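Metadados de canções pop recolhidos de listas de reprodução familiares. Versão de trabalho, atualizada em 2025-05-03.

## Conteúdo

O ficheiro `cancoes.csv` tem 800 linhas, uma por canção. Cada linha traz título, intérprete, ano de edição, duração em segundos e o instante em que entra o primeiro refrão. O ficheiro `listas.csv` liga as canções a 40 listas feitas para viagens de carro.

Não há áudio nem letras — só anotações.
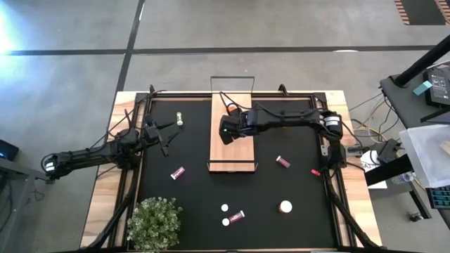

## Anotação

O refrão foi marcado de ouvido por Solène Vasseur e Asanka Sarkar. Quando as duas marcas diferiam em mais de três segundos, Rajkumari Malhotra ouvia a faixa e decidia. A coluna `revisto` indica esses casos.

Nas canções que abrem logo com o refrão, o valor é `0`. Nas que não têm refrão reconhecível, o campo fica vazio; convém não confundir os dois ao importar.

Cerca de 300 canções têm também a coluna `cantavel`, de 1 a 5, preenchida depois de uma única audição. É uma opinião e varia bastante entre anotadores.

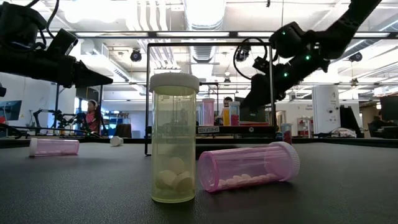 As notas de `cantavel` anteriores a agosto usavam uma escala até 10 e foram divididas por dois, com arredondamento para cima. O valor original está em `cantavel_antigo`.

## Problemas conhecidos

- Versões ao vivo e de estúdio aparecem por vezes com o mesmo `id`.
- As listas do grupo Carkberg não têm ordem das faixas.
- Há nomes de intérpretes com e sem acentos. Use `interprete_norm` para agrupar.

## Contacto

Correções para Zsófia Sárközi, de preferência com o `id` da canção e o minuto da edição ouvida.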